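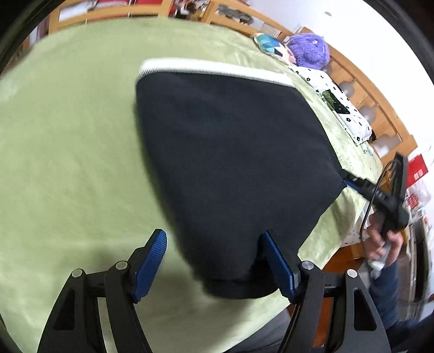

*Garment held at one corner by the second gripper, ribbed band at the top.*

Hello Severin, hello list,

On 14:20 Mwanaisha Nyaga wrote:

> With the Pinto branch the corner detector in Rakard gives two
> candidates on dark clothes, and the planner jumps between them.
> Is it the mask or the scoring?
> I can share the log if it helps.

I think it is the scoring. I ran frames like the attached one, and the mask was clean against the green sheet. But the score prefers sharp angles, so it always takes the corner which is already pinched by the other gripper. The planner then asks for a grasp there and the collision check refuses it.

My proposal is to remove candidates near the other gripper before scoring:

```
corners:
 exclude_other_tool: true
 max_candidates: 600
```

The default is 1000, and for me this was too slow. I did not test on light fabric yet. Jarrah, can you please check if the ribbed edge still survives the smoothing step?

Regards,
Zulmira Ramalho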